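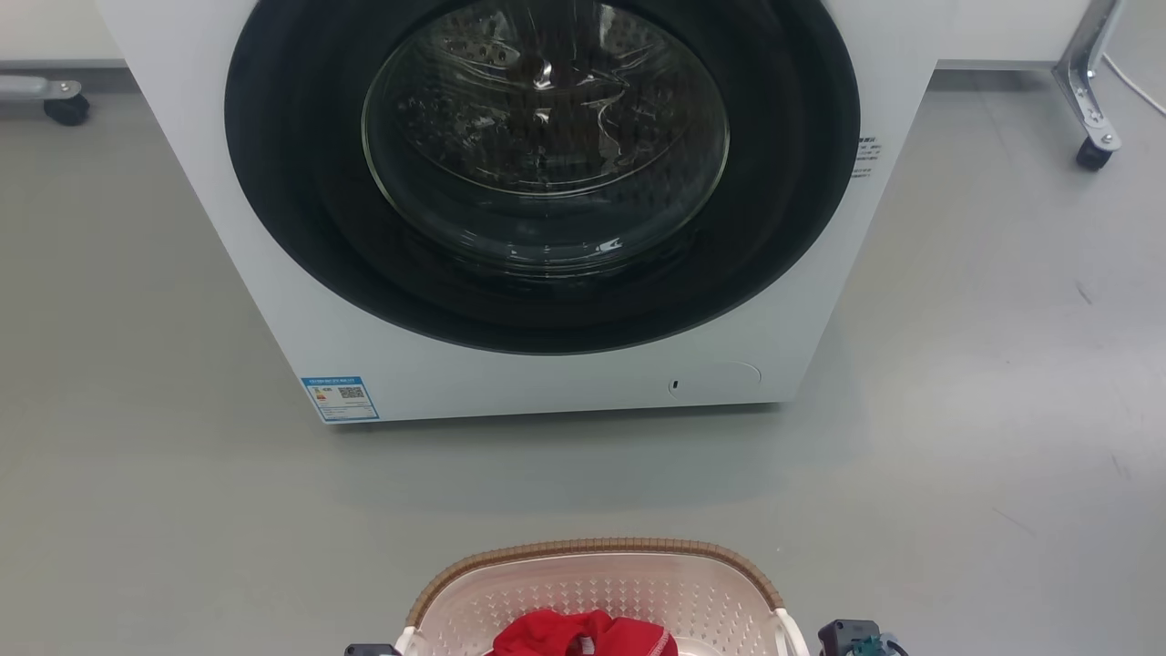 How long does a container barge need to wait for the lock at Hadwood? Plan on 20 minutes in the morning and up to an hour after 4 p.m., when the gravel traffic comes down from the quarries.

I kept a log of the Pomholm to Hadwood run through July, mostly to check the published transit times against what boats get. The published figure assumes an empty chamber on arrival and the gates already set in your favor. I saw that once.

The chamber is the limit on this route. A standard barge on the canal is 195 feet long, and with a tug behind it there is no room for a second unit. Each barge is its own lockage. When two show up close together, the second one waits for a full cycle, plus the time it takes the first to clear the approach wall. The approach is narrow and the wind comes across it, so crews take it slowly.

Coltis, which runs most of the box traffic, now sends its departures out in blocks of 4. On paper this makes sense for the terminal, where the crane crew gets steady work. At the lock it means the last boat in the block loses whatever the first one gained. Spacing the departures by one lockage would cost the terminal very little – the crane sits idle between blocks anyway.

The Borbély scheduling software can do this. It has a field for minimum headway, and the field is set to zero. I assume that is the default. With the real cycle time entered, the queue in my log mostly goes away, at least on days without pleasure boats. Those are harder to model. They share a chamber with each other but not with a loaded barge, and they arrive whenever they like.

Fuel is the other part. A tug holding position against the current burns less than one under way, but the difference is smaller than I expected. I still need flow readings from the upper gauge before I put a number on it.

Next post: the turning basin at Pomholm, and why the new mooring posts are in the wrong place.

Search this blog Go

4 comments

Contact | Copyright, all rights reserved | Back to top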